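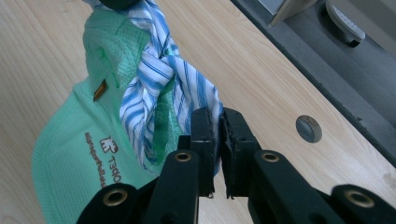
Mint cap and the blue striped strip, on the table

Thread: Washing a cap with stitched lettering, plus a striped strip of cloth

gaddenporch
Posts: 27
I want to clean both of these before I pack for Sodasgate in February. The cap is mint green with a sort of waffle texture, brown stitching on the front and a small brown tag. The striped piece came in the same box from my aunt and has no care label. Can they go in the wash together? I have a front loader and a bottle of Kombo liquid.

sinkful
Posts: 2637
Not together. Do the cap by hand in cool water with a small squirt of soap, and go around the stitching with a soft toothbrush. Then stuff it with a towel and leave it overnight. Brown thread can bleed onto a light color, so dab it with a wet white cloth first.

kombo_user2
Posts: 200
I disagree about hand washing. I put my caps on the top rack of the dishwasher, no heated dry, and they hold their shape fine. Have done it for years.

sinkful
Posts: 2637
Some do. I had a brim warp in there, and dishwasher detergent took the color out of another one. I wouldn't do it with a pale green.

tidewrack
Posts: 200
Is the tag leather? If it is, keep it out of the water as much as you can. And is the striped thing a necktie? If it's a silk tie I would not wash it at all.

gaddenporch
Posts: 27
Can't tell on the tag. It could be leather or just woven. The stripes might be a tie but I haven't unfolded it all the way. It was in a bunch when I got it.

tidewrack
Posts: 200
Then unfold it and look for a lining before you do anything. Steam will take care of most creases. Garketti in Gadden does ties – they charged me about $2 more than a shirt.

kombo_user2
Posts: 200
If it's plain cotton, cold wash in a mesh bag is fine. I still say dishwasher for the cap.

gaddenporch
Posts: 27
OK, sink for the cap tonight. I'll take the striped one to Garketti and ask.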